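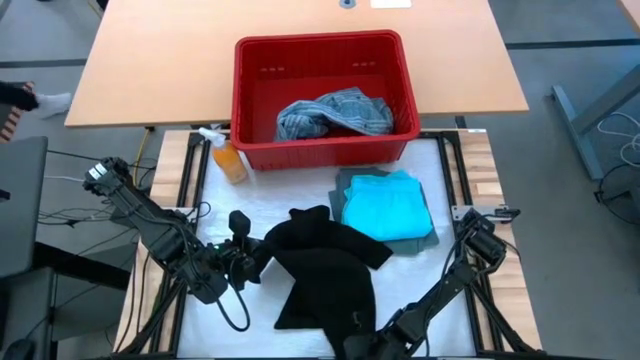 The software group at Plostar runs its folding work on a stack of three programs, and the visit on 11/19/18 was mostly about how those three talk to each other. Kabbaj handles perception, Sakavholm does the motion planning, and Nimo records everything and plays it back. We had been told to expect a slide talk first, but the slides were short and we spent most of the time near the platform. The left arm had a black garment by its upper left portion, with a turquoise piece and a dark gray-green one already folded in a stack beside it and a red basket at the back. A black garment is a harder case for Kabbaj than a turquoise one, and that was where most of the questions went.

Kabbaj does not try to name the garment. It produces an outline, a list of candidate grasp points along that outline, and a score for each point. Earlier versions had a step in front of this that sorted clothing into types such as shirt, pants and towel, and the planner picked a folding routine by type. The group took that step out in August. A wrong label sent the planner down the wrong routine with full confidence, and the operators had no good way to see it coming. With scores on points, a bad guess usually shows up as a flat list where no point stands out, and the program can stop and look again.

Black fabric gives flat lists often. The folds have little contrast, so an inside edge and an outside edge can look alike to the camera. The group's current fix is to lift first and decide later. If no point scores well enough, Sakavholm takes the best one available, raises the cloth, and lets Kabbaj look at how it hangs. A hanging edge is easier to follow than one lying on top of more of the same cloth. The cost is time, and we were told plainly that the lift-and-look step is the slowest part of a black item.

The planner was described in less detail, and part of the talk assumed we already knew it. Sakavholm plans both arms together as one problem when they share a piece of cloth, and as 2 separate problems when they do not. The switch between these modes is written by hand. It checks whether both grippers are reported closed on the same outline. There was a bug in this check for some time, where a gripper that had dropped its cloth was still reported as closed on it, and the planner kept moving the free arm slowly, as if it might tear something. The fix was to have Kabbaj confirm each grasp after every lift. They showed us the change in the code, and it was short.

Cloth hanging from a raised arm also causes trouble for collision checking. The arms have exact models. The cloth has none, so Sakavholm surrounds it with a simple volume that grows downward from the grasp point. Make the volume too large and the planner refuses moves that would be fine. Make it too small and the hem drags across whatever has already been folded. The size is a setting in a text file, and the group changes it by garment size. Several people in our party wanted to know why it is not learned from the recordings. The group has tried, and the learned size was good on thin cloth and poor on heavy cloth, so the text file stayed.

We spent the second part of the visit at the desk with Nimo, which I found the most useful piece. It stores joint positions, gripper state, camera images and the planner's decisions on one clock. The clock matters. Before Nimo, each program kept its own log with its own start time, and lining them up was done by hand. Now a recording opens as a single timeline. You drag along it and see what Kabbaj scored, what Sakavholm chose, and what the arms did, all at that moment. The library held 738 recordings when we were there. Each is tagged as finished, stopped by the program, or stopped by a person.

The tag "stopped by a person" gets the most attention. Whoever stops a run types a short note, and the note stays attached to that point on the timeline. We read a few of them. Some were useful ("grasp on inner layer") and some were just "no." The group is thinking about a pick list in place of free text, but the people who run the arms prefer typing.

A side camera view is stored along with the view from above, and you can put the two next to each other. From above, a lifted cloth can look much like a flat one with an odd outline. From the side you see how high it has been raised and what is still under it. Kabbaj uses only the view from above to choose grasp points. The side view is there for people reviewing the run, and whether it should be used for more than that was the liveliest question of the visit.
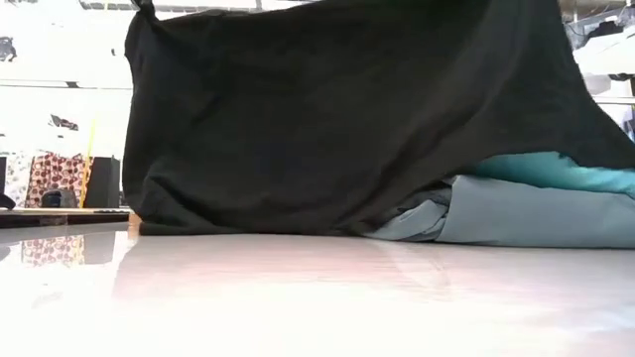 One visitor objected that feeding the side view into Kabbaj would only move the problem, because a raised black cloth hides part of the stack from that angle too, and the program would then have two partial views to reconcile and a new way to be wrong. The group agreed that this was a fair concern. Their plan is to use the side view for one thing only, the height of the lowest hem, and to pass that straight to Sakavholm as a number without going through the scoring. That would let the planner set the cloth volume from a measurement and retire the text file, at least for single items.

The glossy white table came up as well. It throws bright patches and faint reflections into the side view, and a simple hem finder can take a reflection for fabric. A matte cover would help, but the group would like the hem finder to cope with the table as it stands. They have set aside 24 recordings for testing this, all with dark garments, and will not tune on them.

Notes for anyone going later. Ask to see a recording with a human stop in it, since the finished ones go by too smoothly to learn much from. Ask for the grasp score display to be turned on as well; it is off by default and the timeline is hard to follow without it. Nimo can export a run to a plain table, which I did not know beforehand, and I would have brought a drive. The documentation for Sakavholm is thin on the two-arm mode, and the best explanation is in the comments above the grasp check.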